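4.2 Working alongside the unit in guest rooms

From Somum release 2.20 the unit sorts room linen, and the attendant's task changes from handling to checking. Room order stays with the attendant.

1. Place the basket against the base of the bed.
2. Route loose cables clear of the walking path.
3. Select LINEN on the Farden panel and step back.

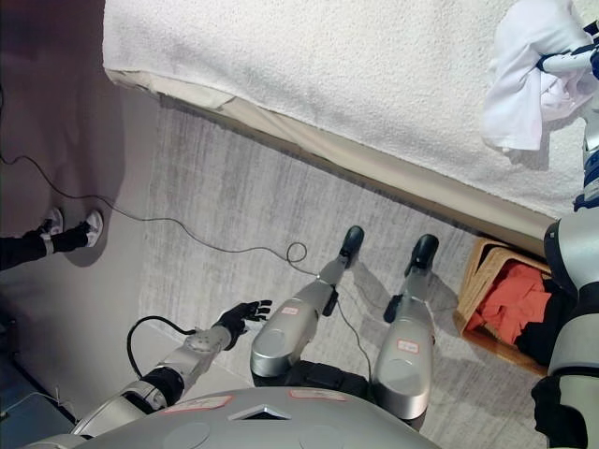
Fig. 18. Linen task at the bedside, head view.

4. Check each sorted item before it leaves the room.

Caution: Do not reach between the arms and the bed while a task is active — press PAUSE first.

Note: Code 218 passes the task back to the attendant. Log it at shift end.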